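Robots That Tidy Up: What Happens to the People?

For young readers, ages 8 to 12

Do you have a place at home where the shoes go? Maybe a rack by the door, or only a corner where everybody kicks them off. Now think of a place with many more feet than your family has.

Stalusholm is a big swimming hall with warm pools, a sauna and a long slide. On a busy day in March, 844 visitors can come through the door. Many of them borrow a pair of slides, the open sandals you wear beside a pool. The hall owns 700 pairs. When the visitors go home, all these slides must be collected, washed, dried, put together in pairs and placed back on the racks.

For many years people did all of this by hand. Today a part of the work is done by machines, and another part is being taught to robots. In this text we look at what that means.

What is automation?

Automation is a long word for a simple thing. It means that a machine does a job by itself, after people have set it up. A washing machine is automation. You put in the clothes, you choose the program, and then you can go and read a book. The traffic light on your street is automation too. No police officer has to stand there and push the button.

A robot is a special kind of machine. It can move, and it can often use cameras or other sensors to notice what is around it. A robot arm has joints, a little like your shoulder, elbow and wrist. At the end of the arm there is a gripper, which is the robot's hand. Many grippers have only two fingers. Try to put your shoes on a rack with only your thumb and one finger, and you will understand that it is not so easy!

Who did the work before?

Lejla Angelovski has worked at Stalusholm for nine years. Her shift starts at 6 in the morning. In the old days she filled the baskets, washed the slides and then sat on a low stool to sort them.

"The sorting was the worst for my back," she tells. "You bend down, you look for the left one, you look for the right one, you bend down again. In the evening I saw slides when I closed my eyes."

First the hall bought a washing tunnel. It is a box with water jets and a moving belt, and it washes 46 pairs at one time. This changed the day for Lejla very much. Her hands were not in soap water any longer. But the sorting was still there, and the tunnel could not help with it.

How does a robot learn to handle shoes?

A small company with the name Nirnen works on this question. In its workshop there is a table with two robot arms, and the arms practice with a shoe rack and ordinary slides. 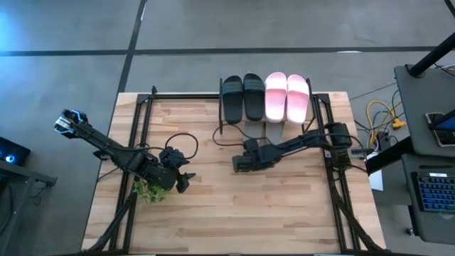 Güven Keskin is an engineer at Nirnen. He explains that a robot does not know what a shoe is. It does not know that a left one and a right one belong together, or that the toes should all point to the same side. For you this is clear after one look. A robot needs many examples.

So a person guides the arms through the movement, again and again. The computer saves each try, the good ones and also the bad ones. Nirnen has collected 3000 tries until now. From these, a computer program learns which movements usually work. Then the robot tries alone, and the people look where it makes mistakes.

Black slides on a dark shelf were hard in the beginning, Güven says. So were very soft ones, because they bend when the gripper closes. If the fingers press too little, the slide falls down. If they press too much, it changes its shape and jumps away.

"I ask Lejla often," says Güven. "She takes a slide by the strap with two fingers and turns it in the air. I had never thought about how she does it. Now we try to teach the same thing to the arm."

What changes for the people?

This is the question that many grown-ups ask, and they do not all give the same answer.

Some tasks go away. If the robot learns to sort well, Lejla will not sit on the low stool so much. She is glad about that. Other tasks become new. Somebody must check the robot in the morning, clean its gripper, stop it when a slide gets stuck, and tell the engineers what went wrong. Lejla took a course for this. It was every Tuesday, and she says the first lessons were difficult.

But there are also worries. When a machine does a part of the work, a workplace may need fewer people, or the same people for fewer hours. At the laundry Bevan, in the same town, two workers had to look for another job after new folding machines came. One of them now drives a bus. The other was without work for half a year.

At Stalusholm the boss and the workers have made a written agreement. Nobody will lose the job because of the robot in the first two years. What comes after the two years is not decided yet, and Lejla would like to know it.

What can the robot not do?

A small boy once lost his green slide behind the sauna and cried. Lejla found it, and she found his grandmother too. A robot for sorting shoes does not notice that a child is sad. It also does not notice that the floor is slippery, if nobody has built it for that.

Words to remember

Automation: a machine does a job by itself after people have set it up.
Sensor: a part that lets a machine notice something, for example light or pressure.
Gripper: the hand of a robot arm.
Shift: the hours when a person is at work.

Try it at home

Mix five pairs of shoes on the floor. Put them in pairs on a shelf, using only your thumb and one finger of each hand. Then write down every step for a friend who has never seen a shoe. Where does the left one go? How do you know it is the left one? Let your friend follow your steps exactly, and change the steps that did not work.

In the next part we visit the bakery Dullum, where a machine cuts the bread and a baker still decides when it is ready.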